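Ostport Community Help > Simulation and Planning
Print this page | E-mail this page
Posted 12/22/23 by Urmila Nautiyal

Sorting score went up after I swapped planners and I don't believe it

I have a simulated sorting cell with one arm, a parallel-jaw gripper and three bins. The job is to put each part in the correct bin. Last week I replaced our old scripted motions with the Bramwell planner and kept everything else the same, or so I thought. Renders from the cell: 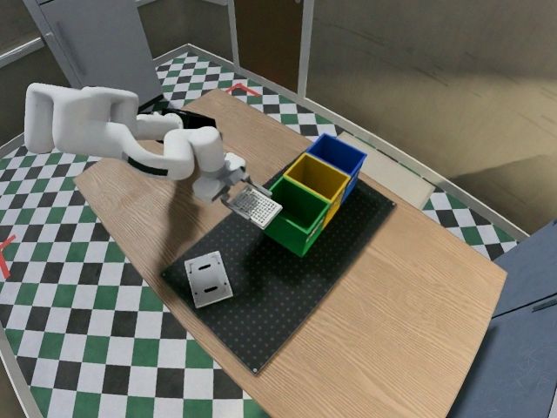
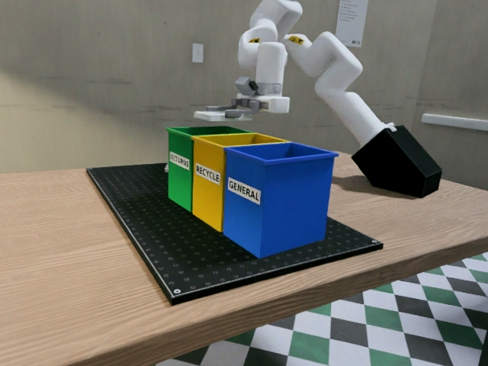
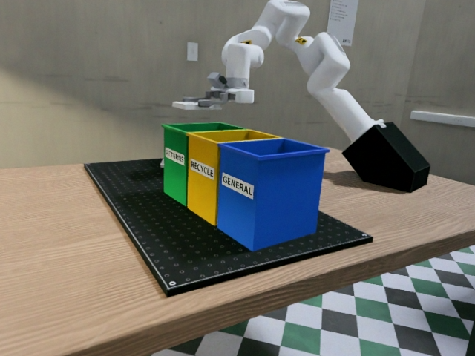
Sorting cell in the simulator: white arm over the green, yellow and blue bins on the black board.

The bins are green for RETURNS, yellow for RECYCLE and blue for GENERAL. You can read the labels in the second and third views. Those views look at the cell from the labeled side. The first is from a different camera, and I wouldn't try to read anything off a bin in it.

I ran 800 episodes with the new planner. The report says all but 262 passed. The old scripts were well under half. I would love to take that to my team lead, but I watched a handful of the passes and at least one of them never let go of the part. It carried it over near the green bin, hung there until the episode ran out, and got a pass anyway.

Setup, in case it matters:
Control loop at 10 Hz
Episode limit 2000 physics steps
Part pose from the Cloteo detector, not from ground truth
Bin poses are hard-coded

My lead's view is that a few bad passes are noise and the gain is so large it has to be real. I'm not convinced. Is there a sensible way to tell a planner improvement from a broken success check without rerunning everything? I did save joint states and object poses for each episode, but no video for most of them.

Lenavwood uses cookies to remember your settings. By continuing to use this site you accept our cookie notice.

bin_picker_dan

Bramwell is much better than scripts, we saw the same jump here. I wouldn't overthink it. Try raising the episode limit and see if the number goes up again.

mk_grasp

Please don't raise the episode limit yet. If the check is wrong, more steps just gives it more chances to be wrong.

You have object poses saved, so you don't need to rerun anything. Rescore offline. Write down what a pass means first, before you look at the numbers, or you'll tune it until it agrees with somebody. Mine would be:

1. The center of the part is inside the walls of the correct bin and below the rim.
2. Both fingers are clear of the part.
3. The part has nearly stopped moving.
4. All of this stays true for a full second, so 10 control ticks in your case.

I'd bet your current check looks at horizontal distance between part and bin center and nothing else. In every one of your renders the gripper is up above the bins, or right by the rim. A check that ignores height could be happy with something like that and the part might as well be in orbit. Your bins also touch each other, so a loose radius around one center can easily reach into its neighbor. A part in yellow could score for green.

If you don't have finger contacts logged, finger width from the joint states will do for number 2. It isn't perfect. Thin parts held on edge are close to fully closed, so use the distance from the part to the gripper as well.

Then rescore the old scripts with the same code. People skip this. Comparing a fixed score to the old unfixed score is worthless, and it will make the new planner look bad for no reason.

One more thing – "kept everything else the same" usually isn't true with a planner swap. Check whether the reset changed. If the new run starts episodes with the part already in the fingers and the old one started with it down on the board, you're comparing two different jobs.

Urmila Nautiyal

Thank you, I rescored both overnight. It was horizontal distance only, no height and no release. I'm a little embarrassed, the check has been in there since March.

With your four rules the new planner is still ahead of the scripts, but by a small amount, small enough that I won't put it on a slide until I've repeated it with different seeds. The resets match. Most of the passes I lost were parts that were never released. A smaller group had gone into the wrong bin, nearly all of those in yellow when they should have been in green.

I still don't know why it hangs there and doesn't open. The log says "place reached" and then nothing.

mk_grasp

Check what the release step waits for. If it wants the planner's goal pose within some tolerance and your controller settles slightly outside it, it will wait until the clock runs out. Plot commanded against measured position for one stuck episode before you change any tolerance. And I'd pull the ground truth pose for the wrong-bin group – you can't blame Cloteo or clear it until you've compared the two.

bin_picker_dan

Went and looked at our check after reading this. Also no height. Will report back.

Print this page | E-mail this page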